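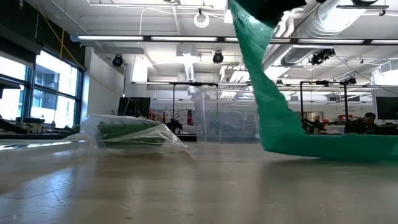
Bench, August. Green cloth, and the bagged object on the left.

Filed under: Shop Notes / Posture & Ergonomics

Picking up where I left off on the neck angle thing. Meron wanted to know why the tilt numbers from the second group look so jumpy, and I finally have an answer, which is that the sensor was sliding. We had it clipped to the back of a headband, and every time somebody scratched an ear or pushed up their glasses the zero wandered off. I'd been staring at the plots for most of the morning thinking people were nodding like pigeons. They weren't (well, one of them was, but he was on a video call).

So I moved the sensor. It now sits on a flat pad a little above the ear, with the cable going straight down behind the collar. Much better! I wore it myself through lunch and the baseline stayed put the whole time, even when I bent down to tie my shoe. I'd still like Chepkoech to try it, as she has a lot more hair than I do and the pad may not want to lie flat.

Calibration, for whoever does this next: sit with your back against the wall, look at the tape mark across the room, press the button, wait for the beep. Then drop your chin as far as it goes and press again. Don't skip the second one. I skipped it yesterday and had to throw out the whole run, and I was not cheerful about it.

The seated phone test goes like this now. Three postures: phone in the lap, phone held up at chest height with elbows loose, and phone on the Pludon stand on the desk. People read an article of their own choosing for each one. I used to hand out the same article to everybody, but Azra pointed out that it was so dull they kept looking up at the window, and she was right (it was the one about gutters). With their own reading they go down into it and stay down, and that's what we want to see.

What I've got so far, in plain words: lap is the worst by a mile, no surprise there. Chest height is better for the neck, but folks start complaining about their shoulders pretty quickly and the phone sinks back toward the lap without them noticing. I watched Vasilis do it. He swore up and down his arms hadn't moved, and then I showed him the trace and he went quiet and asked for a copy. The stand gives the flattest line of all, but only if the chair is close enough. If the chair is pushed back, people lean out over the desk and the head goes forward instead of down, and our little sensor can't tell the difference very well. I need to think about that. A second sensor between the shoulder blades might do it. Teodora says she has one in a drawer from the old Gridley setup, with the strap missing.

Logging: I set it to 22 samples a second, and that's plenty for reading posture. Nobody whips their head around that fast looking at a recipe. The Nokden recorder stops at 500 lines if you leave it in preview mode, so please, please check that the little switch is over to the right before you start. I lost the tail end of Azra's run this way and she had sat very patiently.

One odd thing to look into. Two people reported a stiff feeling on the left side only, and both hold the phone in the right hand. My guess is they tip the head away from the phone a bit, and we don't record sideways tilt at all at the moment. The chip can do it. I just never turned that channel on. Will switch it on for the next group and see if anything shows up.

Also, reminder breaks. We tried a soft buzz at the wrist whenever the head stays down too long. It works for the first few buzzes, and after that people either ignore it or get mad at it. Chepkoech thinks it should buzz less and only when you've been really far down. I think she's on to something, but I'd like to see what people do with no buzz at all first, and we've got hardly any of that.

Still to do: new pad glue (the old stuff is getting gummy), strap for the second sensor, ask Stojanović about the order for shorter cables. The total on the quote was over 88 and I want to know if that includes shipping. Meron has the chair measurements on her laptop, need to get those into the same folder as the traces.

Back at it at 3, with the sideways channel on.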